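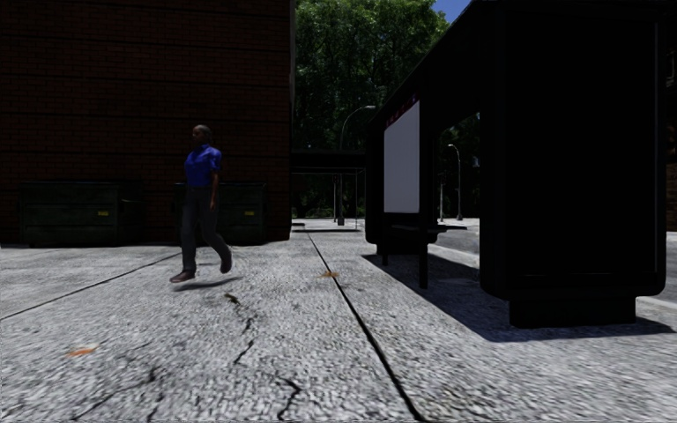

Starkden Publishes Results of Simulated Camera and Controller Comparison for Sidewalk Robots

Starkden today released the results of a comparison of two camera setups and two motion controllers for small delivery robots. All runs were carried out in simulation, on a rendered city block with a brick building, dumpsters, a bus shelter and a walking pedestrian.

The test set consists of 118 runs. Each run was repeated with the same start point, the same sun angle and the same pedestrian path, so that only the camera or the controller changed between repeats. Runs were scored on pedestrian detection, stopping distance and the number of false stops.

The first camera setup, Flerkel, uses a single wide-angle view. The second, Plirkance, uses a stereo pair with a narrower field. Plirkance produced 34 percent fewer false stops over the full set. Most of the difference came from the ground surface: cracks, slab joints and fallen leaves in the foreground, and the hard edge of the shadow under the shelter. Flerkel detected pedestrians entering from the side earlier, and the report recommends it where the robot travels close to parked vehicles or building entrances.

"Dark objects against a dark wall remain the weak point for both setups," said Raluca Enache, head of perception testing at Starkden. "A dumpster in shadow gives very little contrast, and a person passing in front of it changes the outline from one moment to the next."

The controllers compared were Starkden's current production version and Kourkoulas, a newer version that plans its speed further ahead. With Kourkoulas, the robot began to slow earlier and braked less sharply. Travel time per block rose by 2 percent. Neither controller made contact with a pedestrian in any scored run.

Igor Zelenák, who led the controller work, said that the results apply to dry pavement only. Rain, glare at low sun and night lighting were left out of this round – they will be covered in a second set of 40 runs planned for March.

The full report, with scoring rules and settings for each run, is available on request. Starkden will also supply the scene files to research groups that wish to repeat the comparison with their own cameras.

Press contact: Lachlan McAlister, Starkden Communications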